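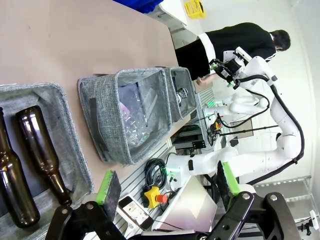 Gripper swap week, a thread. We've been sorting recycling into fabric bins with two-finger grippers and I finally have opinions I'm willing to put in public.

The contenders: the Domirura, with black linkage fingers and bright green rubber pads, and the Akbulut, a plain parallel jaw we'd been running since February. Same task for both. Glass bottles in one bin, clear plastic in another, cans in the third.

Glass first. I expected brown bottles to be the hard part (shiny, heavy, they roll) and the Domirura was fine with them! The pads grab the body well and the linkage has enough give that I stopped flinching every time it closed.

The Akbulut held glass too, but I had to slow the close way down or it would squirt the bottle out sideways. Up to 4 tries on one bottle. It's a long afternoon when you're standing there picking it back up.

Clear plastic is where everybody suffers, me included. The wrist camera gets highlights and crinkles and whatever is behind the bottle, and depth just gives up. Neither gripper fixes that. What helped was turning the exposure down and coming in from a lower angle.

276 picks total, split evenly between the two. The Domirura dropped fewer in every category. Closest race was cans, where I'd call it a tie and wouldn't argue with anyone who said otherwise.

Stuff I don't like about the Domirura: with the fingers wide open it takes up a LOT of room. Getting down into the taller bin without brushing the fabric is fiddly, and soft bins fold in on you when you bump them. I ended up limiting the opening to 60 mm for that bin.

Also the fingers sit right in the bottom of the wrist camera view the whole time. I thought I'd hate it - now I kind of like it, you can see both pads right up until contact. Just mask them out before you do anything clever with the picture.

Controller side: still on the Getesstead. It's clunky and the menus are from another century, but it reconnects after an e-stop without me restarting everything, and that alone has kept it on the bench through 2 attempts to replace it.

Next up is the same bins with the Horncombe pads, which are softer and supposedly better on film. If you've run those on crinkly plastic, tell me what closing force you used, I'm starting from a guess.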